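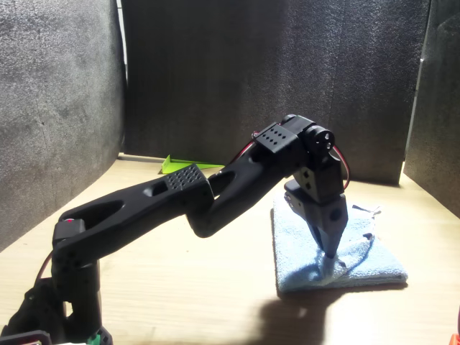

A light blue towel, folded, on a pale wooden tabletop.

Does It Matter How You Fold a Towel? Janka Havlíček Thinks So. I'm Not Sold.
By Lajos Győri
Nov 16, 2018

I have been folding towels the same way since I moved out of my parents' place. In half, in half again, onto the shelf. If the edges don't line up I let them not line up. So when a class called Clorness opened in Wirunness last May, charging 66 dollars for an afternoon of folding instruction, my first thought was that someone had found a very good business.

The someone is Janka Havlíček. She ran the linen room at a guesthouse for years, then worked the finishing tables at De Graaf, the laundry out past the rail yard, and now she teaches people to do at home what she used to do for pay. We met in her kitchen. I told her up front that I had my doubts and she poured the coffee anyway.

"You're the third person this month to tell me it's silly," she said. "Two of them had towels falling out of the closet."

I asked how she knew about their closets.

"I asked them. People will tell you anything about a closet."

I wanted to start with the money. Sixty-six dollars is a lot for something a child can do. Havlíček didn't argue with the price and she didn't apologize for it either. The class runs three hours and you bring your own laundry, clean. She says most people arrive thinking they'll be done in twenty minutes and still have half a basket left when the time is up.

"A child can fold a towel once," she said. "Go ask a child to fold 72 of them so they make one straight stack. I couldn't do it either when I started. My stacks leaned. The woman who trained me would come by and push them over with one finger and walk off."

Seventy-two was the count on a cart at the guesthouse. I pointed out that I own maybe nine towels and have never needed them to form a column. She agreed that I probably didn't, and I wrote that down, since it was the first thing we agreed on.

Her big subject is microfiber. Terry cloth, she says, forgives you. It's thick, it holds a crease badly, and a sloppy fold looks much the same as a careful one by the next morning. Microfiber is thin and it grabs. Put one layer on top of another and it doesn't want to slide, so if you've laid the flap down crooked you can't just nudge it over with your palm. You have to lift it and lay it again.

"Everybody tries to nudge," she said. "They push at it with a flat hand and the bottom layer comes along for the ride. Now both layers are wrong. Pick it up by the corner. Pinch it, lift it, set it down. That's the whole class, if you want to save your money."

I said that I might.

She had me try it, on a cloth from a drawer by the stove. I nudged. The bottom layer came along for the ride. I'd like to report that I was set up, and I do think she picked a clingy one, but I also have a drawer full of the same cloths for the car and they behave in exactly this way. I had always blamed static.

"Some of it is static," she said. "Dryer sheets make it worse in a different way, they gum it up and then it won't soak up water. Don't put dryer sheets in with microfiber. I say that in the first five minutes and somebody always groans, somebody who's been doing it for years."

I had read that warning before, printed on packages, so I'll give her that one.
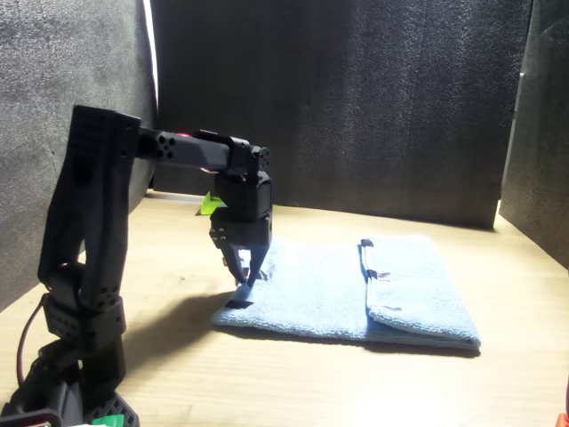

Microfiber with one side doubled over and small strips of dark tape on the cloth.

Where she started to lose me was the order of folds. Clorness teaches what she calls side first. You turn one side over toward the other so that you have a thick part and a thin part, you look at it, and only then do you decide what to do with the rest. I asked why you wouldn't just fold the thing in half and be done.

"Because you don't know how wide your shelf is," she said.

I do know how wide my shelf is.

"You know how wide it is in your head. How wide?"

I guessed. She said to measure it when I got home. I did, and I was off by the width of my hand, which annoyed me more than it should have. All the same, I don't see what it proves. A towel folded in half also fits on my shelf. It has been doing so for a long time.

Her answer to that is partial folds. If you turn over only part of the cloth first, you choose the final width, and you can match it to the shelf or the drawer or the basket. Folding in half gives you one width and then half of that, and if neither suits your drawer you end up cramming. She showed me on the kitchen table, slowly, stopping after each fold to run a finger down the edge.

"Stop there," she said, to herself I think, and then to me: "Nobody stops. Look at the corner before you do the next one. If the near corner is off now, it'll be off double when you turn it again."

I asked for some evidence that any of this changes anything in a normal household. She brought out a notebook. She has taught 203 people so far and has asked each of them, a month later, whether they still fold the way she showed them. She wouldn't let me copy the page, but she read me bits from it. A good number had gone back to the old way. One had written that her husband had gone back to the old way and that she was refolding behind him at night.

"That one I felt bad about," Havlíček said.

I asked whether a teacher who surveys her own students is likely to hear the truth from them. She thought about it and said probably not, and that the ones who didn't write back at all had most likely quit too. I'd come prepared to press harder on this and found there was nothing left to press on.

I also called two of the students. Emese Fülöp took the class in the summer and still uses the side-first fold for kitchen cloths. For bath towels she gave up. "They're too big for my table," she told me. "I was doing it on the bed and it was ridiculous. I roll them now. Don't tell Janka." (I had her permission to print that.)

Tatu Rweyemamu was harder on it. He cleans offices and goes through microfiber faster than any family would, 675 cloths in a good month by his own tally. He signed up hoping to save time. "It's a nice fold," he said. "It's slower. If I'm paying someone to fold, I want it in half and in the bin. The part about picking up the corner, I kept that. I showed my people that part. The rest of it I could do without."

When I passed this along, Havlíček wasn't bothered. "He's right, for a bin," she said. "You don't fold for a bin. I told him so at the time."

There's a product side to all this too, and it was the part I liked least going in. Visari, a mail-order outfit, sells folding boards, plastic panels with hinges, and has asked her to carry them in class. She keeps one in the hall closet. I asked to see it used. She laid a T-shirt on it, flipped the panels, and the shirt came out flat and square. Then she did a thin cloth and the panel dragged the top layer sideways.

"For shirts, fine," she said. "For this, no. I said I'd sell them if they would print that on the box. They haven't called back."

It would've been easy money for her and I had more or less expected her to be taking it. She isn't. I looked through her sign-up page afterward for a discount code or a link and didn't find one.

I asked if she had any advice that would work for somebody with nine towels and no patience. She said to fold on a hard table, never on the bed or the couch. Empty the table first. Smooth the cloth out from the middle before the first fold and leave it alone after that. She said small cloths should be folded the day they're dried, and that anything left in the basket overnight should go on the shelf as it is, wrinkles and all, instead of being ironed. "Ironing a microfiber towel!" she said. "You'd melt it. People ask me."

Then I asked the question I had really come with, whether a person's life is any better for having a straight stack of towels.

"No," she said. "Your closet door shuts."

My closet door already shuts. I told her this and she asked whether it shut by itself or whether I leaned on it. I lean on it a little.

I've been trying the corner pinch for a week on the car cloths. It works and I'll keep it. I tried the side-first fold on bath towels twice and went back to halves both times, for Fülöp's reason: the table is too small. The next Clorness afternoon already has a waiting list, according to Fanni Tóth, who takes the bookings, and she said the price is going up after the holidays. I still think it's too much for three hours. Bring a full basket if you go.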